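Open Day at the Sovgate Workshop: Frequently Asked Questions

When is it?
27th April, from mid-morning until the robots or the staff run out of puff. The staff usually go first. If you miss it, we do the whole thing again in November, with worse weather.

Do I need to book?
For general entry, no. Wander in. For the guided cell tour, yes, as each group is capped at 13 and we have learned what happens when it isn't. Put your name down at the front desk when you arrive. Tours don't hold places for people who are still in the sausage queue.

What will I see?
There are 4 stations on the floor. Brallard is the big palletising arm, which lifts cartons behind a fence and ignores everyone. Dankwa is the sorting line, by far the noisiest thing in the building. The Asano bench is where the small-parts handling gets done, and the simulation desk is next to it, with two large monitors and a decent supply of chairs.

Will the robots be doing real work or just waving?
Real work, at a reduced speed. We did try waving one year. Visitors loved it and the engineers sulked until winter.

Is it suitable for kids?
Yes, with an adult attached. Under-fives tend to find Dankwa a bit much, so we keep a basket of earmuffs at the door. Please return them. Prams are fine everywhere except the mezzanine, which has stairs and no lift.

Can my child press the big red button?
Your child can press the big red button at the simulation desk, which resets the screen. The other red buttons stop the line, and somebody then has to walk the full length of it to start things up again. That somebody gets crankier as the day goes on.

Why is so much of the demonstration on a computer?
A fair complaint, and we get it every year. Most of what an arm learns about picking things up, it learns in simulation first, where a dropped part costs nothing and doesn't roll under the compressor. At last count the desk had 3,851 practice scenes on file. Some are crowded trays that look like the bottom of a ute. Plenty are a single object on a bare surface, and visitors walk straight past those, which is a pity. A plain white cylinder with a red cap, lying at an angle, raises a good many questions. Which end do you approach? Do you grip the body or the cap? How much of a pale thing can you make out against a pale background?

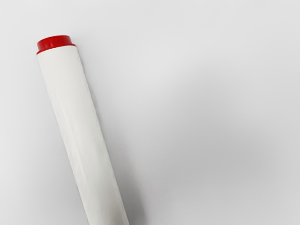

Those are also the questions we put to visitors. You get a mouse, a scene and as long as you like to choose a grasp point, and the desk crew will tell you what they think of your choice. Retired plumbers do extremely well. Software people tend to ask for the documentation.

Can I bring something from home for the robot to pick up?
Yes, to the Asano bench, within reason. It needs to be clean, dry and no bigger than a loaf of bread. Nothing alive, nothing sharp and nothing you'd be upset to see dropped. The arm makes 2 attempts at each item and then we move on, whatever its pride says.

Is there parking?
Some. The gravel lot behind the building fills up early, and after that it's the street. Please don't park across the neighbour's roller door, however closed it looks.

Food?
Sausage sizzle out the front, veggie option available, cash or card. The coffee van comes if its driver remembers. No food on the workshop floor, including the sort you've hidden in your pocket.

Can I take photos?
Go for your life, apart from the whiteboards. Flash off at the Asano bench, please, as it upsets the cameras.

Are you hiring?
Sometimes. Ask at the front desk for the form, and bring your own pen.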